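Topic: Finally got a flat bottom on a round basket (long, sorry)

tegan_rakena
Member

Three months of wobbly bottoms and I have one that sits flat on the table! I'm so happy I've been carrying it from room to room. It's a plain round base, cane, twined out to the edge and then turned up, and when I push on the rim it doesn't rock at all.

What changed was soaking less. I'd been leaving my cane in the tub for an hour while I did other things, and it was coming out like wet noodles. This time I gave it 13 minutes in warm water, wrapped it in a towel and worked straight from the towel. The spokes stayed stiff enough to push back at me and the weavers still bent without cracking.

The other thing was doming the base slightly, so the middle sits up off the table and all the weight lands on the outer ring. I'd read that a dozen times and thought it was fussy. It is so not fussy. Try it!

Next up is something with a pattern. Has anyone here done a chevron in twill with two colors? I have a bundle of the Sengar dyed cane in rust and a natural to go with it.

hollowreed
Member

Congratulations!! The first flat one is the best one. Mine holds onions and I'll never give it away.

Yes to the doming. I press mine over an upturned saucer while it's damp and leave it overnight with a can of beans on top.

For twill, start with over two, under two, shift by one every row. Do a flat square first, maybe a trivet or a mat, before you try to take it up the sides of anything. You'll see the diagonal appear by row 6 and it's a great feeling.

marshgrass_pdx
Senior Member

Going to disagree a bit on the soaking. Thirteen minutes is fine for thin round cane, but if somebody reads this and tries it with flat reed or anything thick they'll be snapping spokes all night. Go by feel. Bend a piece around your finger, and if it creaks, put it back in.

Also, dyed cane bleeds. Soak the rust separately or your natural will come out peach. Ask me how I know.

tegan_rakena
Member

Good point, mine was the thin stuff. I should have said so!

And thank you for the dye warning, I had both bundles sitting next to the tub ready to go in together, ha.

oldbobbin
Senior Member

I'd skip the square and go straight to a round one. Squares teach you square habits. On a round base the chevron has to open up as it travels outward, and you only learn to handle that by doing it. Add your new spokes in pairs and keep them opposite each other or the whole thing pulls to one side.

I did my first on a Plito form, one of the shallow ones, and it came out lopsided but it taught me more than any mat ever did.

hollowreed
Member

Hmm, I don't love that for a second pattern project. With a square you can see your mistake two rows back and fix it. In a round you find it when you're at the rim and want to throw it across the yard. But I know you and I have been around this one before, oldbobbin!

oldbobbin
Senior Member

We have, and you're still wrong, and your trivets are still beautiful.

plumb_bob
Member

Can I throw in a vote for keeping the colors close together? Everyone goes for black and white on a first chevron and every wonky stitch shouts at you. Soft browns and grays with some faded pink are so forgiving, and they look better as they age. I love small repeating cells inside a dark rim, where the whole surface turns into one texture from a step away. 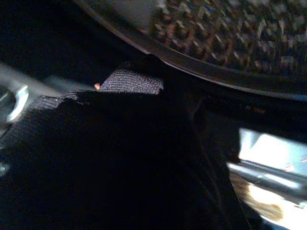
marshgrass_pdx says the dark rim is what makes or breaks colors like that, and that she'd never do it with a pale one. She dyes her rim pieces in the same pot twice, lets them dry all the way in between, and lashes with waxed thread so the band stays tight.

tegan_rakena
Member

Oh, I'm sold on the muted colors. I may save the rust for something else and look for a gray. Does the Monska dye take on cane, or is it only good for fabric?

marshgrass_pdx
Senior Member

It takes, but it goes on patchy unless you wet the cane first. Titum is more even and costs more. For a rim I'd spend the money, for weavers I wouldn't bother.

tegan_rakena
Member

Perfect. I'm going to do hollowreed's square AND oldbobbin's round, in that order, and you can fight over which one came out better. Soaking the first batch tonight!

oldbobbin
Senior Member

Round first!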